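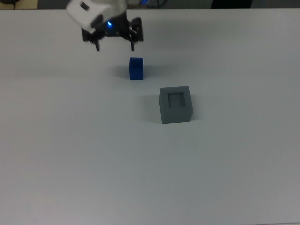 Gripper open above the tabletop.

Rundent Release Listings
Data card, version 7

Summary

Rundent is a table of film and series releases on streaming services. Each row is one title on one service in one country. It is meant for people who build release calendars, "new this week" pages or reminder tools. It holds no video, no posters and no viewer data.

Files

titles.csv: one row per title, with type (film, series, special), running time and original language
releases.csv: one row per title, service and country, with start date and end date
people.csv: cast and director credits, up to 20 per title
changes.log: edits since the last version

All files are UTF-8 with a header row. Join on title_id. Dates are year, month, day, with no time zone. A blank end date means none was announced.

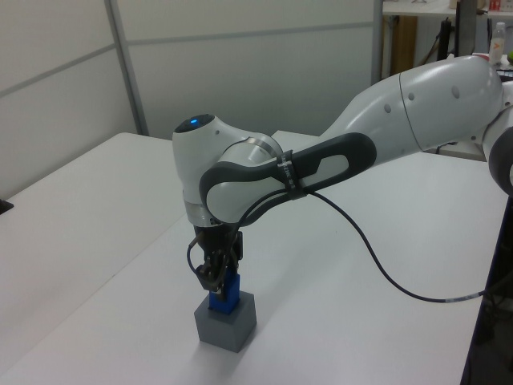
Returning series get a new row in releases.csv for each season, but keep a single title_id. Before version 6 each season had its own title_id, so older joins will break. The script remap_seasons.py converts old ids to new ones. It skips specials, which have to be matched by hand.

Sources

Start dates come from the public schedules of three services, Olton, Zarnell and Lau. Schedules are read once a day. When a service moves a title, the old date is kept in changes.log and the new one replaces it in releases.csv. Zarnell lists split seasons as two entries; these are merged, and the second date goes in the part_two column.

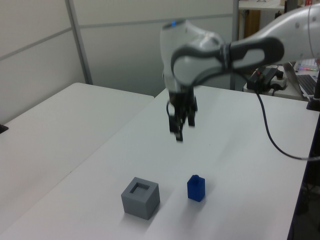 Maintained by Faizal Pattinasarany and Elibariki Mwakyusa
Last updated June 30, 2025

Known problems

Some 200 titles have no original language. Most are short specials.
Lau removed end dates from its schedule in January. Rows added after that have a blank end date even where the title has left the service.
Titles that share a name and a year are sometimes merged by mistake. Check running time before relying on title_id for these.
Credits follow the order given by the service, so the first name is not always the lead.

Not suitable for

Measuring how popular a title is. Working out rights or license terms. Any use that needs the hour of release.

Reporting errors

Open an issue with the title_id, the country code and a link to the schedule page. Corrections without a link are held until the next daily read. Do not edit releases.csv directly; it is rebuilt on each run and local changes are lost.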